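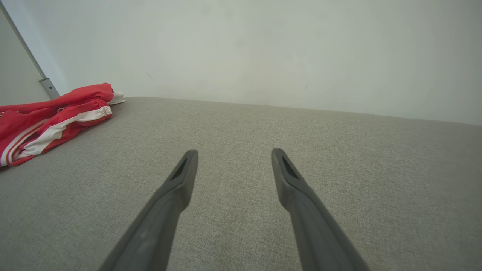

Pluner Two-Finger Gripper Kit, Classroom Edition

Made by Pillgate for school robotics clubs and student project teams. The kit fits the Messina teaching arm and supports the garment handling unit in the Konevholm course book.

Fingers: two, matte dark gray, tapered, squared-off tips, recess on each inner face
Wrist camera mount: included, camera sold separately
Supply: 24 V DC
Maximum opening: 50 mm
Rated life: 2,000 hours
Weight with mount: 1,205 g

Calibrate the open position before the first session. Work on a flat surface and keep the gripper open until it is over the fabric. Replacement fingers are sold in pairs.

Orders received by Mon 1 September ship for the fall term. The next production run is in January.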